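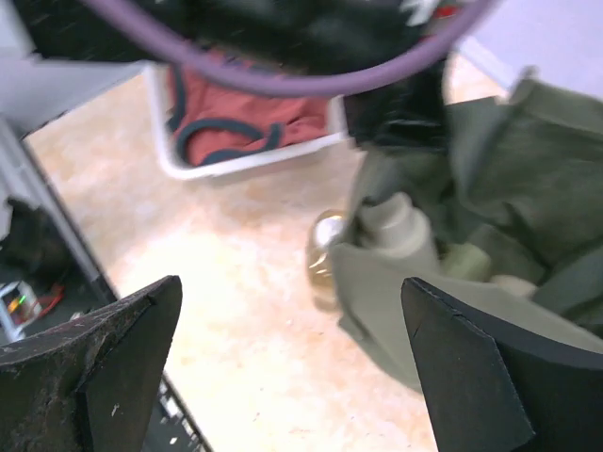

3 min read

Progress note on the packing cell, 2023-10-20
To: Yasmine Zaki
From: Oona Partanen

Hi Yasmine,

You asked for something shorter than last quarter's report, so I'll skip the spreadsheet (Driss has it if you want it) and tell you how the open day went and where the money stands.

We had 85 people through the Priltdale workshop, which is a lot more than I'd set out coffee for! Most were local, a good few came over from Vanico, and there was a whole class from the technical college who asked better questions than the rest of us put together. Amr ran the demonstrations and I stood by the door talking until my voice went. Each group got 15 minutes at the cell, then a look at the control software, then cake.

The job on show was the gym bag one you signed off in June: two arms, one soft bag, and a pile of the sort of stuff people take to a workout. Visitors loved it because they all know what a pain it is to pack a floppy bag with one hand.

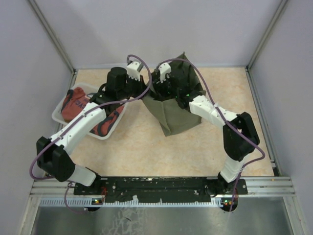
Soft bags are still the hard part of this project, and I'd like the next stretch of work to stay on them. A box keeps its shape while you fill it and a cloth bag just doesn't care. Njål's view is that we should treat opening the bag as its own task, with its own practice runs, and I've come round to that. With both grippers on the bag and its top pulled up into a peak like that, there isn't a spare hand left for anything else, so one arm has to let go at the right moment without the whole thing flopping over. That handover is what I want to spend time on. The people from Vanico stayed on this point for ages (they handle laundry bags all day long) and they've offered to lend us a box of their worst ones.

On spending, we're fine. The catering and signs came to 500 dollars, all inside the events line, and we have 2000 left for spare parts. I'd like to put most of that into finger tips and cable, if you're happy with it. Driss wants a second set of fingers on the shelf before we start on the new bags, and I'm not going to argue with him.

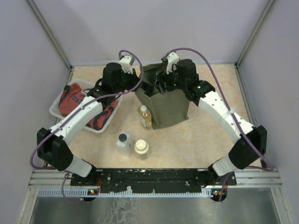 The other thing I promised you was a plan for bottles. We want a mix of shapes and sizes, some see-through and some not, and Njål is writing up the order they should go in so that we can compare one week with the next. Rind, the scheduling tool, is still slow to load, but Amr has a fix half done and thinks he can finish it without outside help.

What I need from you: a yes or no on the spare parts, and a name at Sasatum I can write to about the safety paperwork. The last two emails I sent to their general address went unanswered. I'd also love it if you could come and see the cell for yourself before the next report. Bring a bag!

Oona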